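Kelemville Linen Exchange Moves to Larger Room on Dellton Street

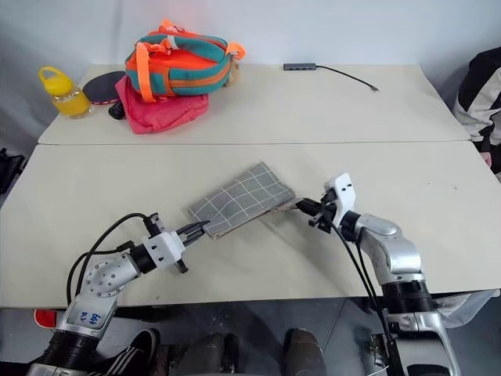
A gray cloth with a white grid pattern, folded into a strip on one of the tables.

KELEMVILLE - The household linen exchange run by Foltora has moved into a larger room on Dellton Street and will keep longer hours starting in September.

The exchange takes in clean dish towels, cloth napkins and tablecloths, folds them, and gives them out free to households in town. It handled more than 700 pieces last year, most of them kitchen towels. The old space behind the Akbari building had one folding table and very little shelving.

The new room will be open from 2 p.m. until 7 p.m. on weekdays. Residents may take up to seven pieces per visit and do not need to sign up first. So far 78 households have used the service.

Towels and napkins should be washed and fully dry when they are dropped off. Small stains are fine, but items with holes or burned edges will be turned away. Pieces do not need to be ironed, and sets do not need to match. Large tablecloths should be folded and tied with string, with the length written on a tag.

Bath towels and bedding are not accepted at this time. Foltora said it may add them next year if more shelves can be put in along the back wall.

Parking is on the Dellton Street side. Drop-offs left outside the door after closing cannot be used.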